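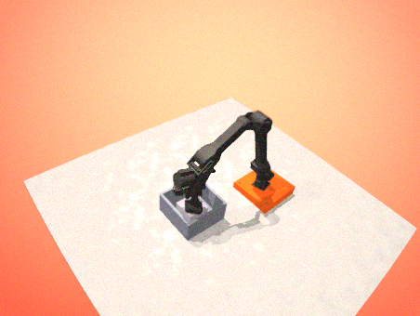

Robotics Lab Handout, Unit 3: The Pretine Bin Kit

Course page / Dunmore Technical Institute / Lab notes

This is the unit I look forward to all year! We spend it with the Pretine kit from Jenance, and I want you to treat it two ways: as a tool you'll use and as a product you'll review.

What you get
The kit is a simulation package with an arm model, a square base, an open bin and a plain work surface. You can turn the base to any angle and move the bin wherever you like – try an awkward spot, it's good fun. Up to 11 saved layouts fit in one project.

What I like
Setup is quick. The joint sliders respond right away, so you get a real feel for how shoulder, elbow and wrist share the work when the arm has to reach down past a bin wall.

What to watch for
The contact settings are buried 2 menus deep and the default grip force is too high for light parts. The manual skips this completely. Our older package, Grilosach, handled it better (though it was painfully slow to load).

Lab task
1. Load layout 9 and bring the fingertips down inside the bin without touching a wall.
2. Rotate the base and do it again. Write down which joint angles changed.
3. Write a one-page review for a small shop that is thinking of buying the kit.

Reviews are due at the end of November. Save your layouts under your own login.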